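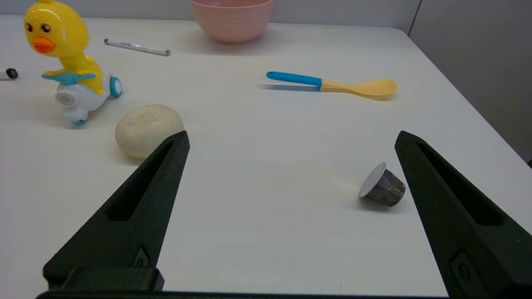 Setting Up the Temik Arm for Table Clearing

When we brought the arm into the break room at Mulline, folks worried, and I understand why! So please start by talking with whoever clears the tables now (ours spent almost 60 minutes a shift on it).

1. Open the fingers wide before each pickup.
2. Begin with small things, like a used coffee capsule or a child's spoon.
3. Run 9 practice pickups together, and let your staff choose the order.

Our crew now handles the sorting and teaches the arm new items.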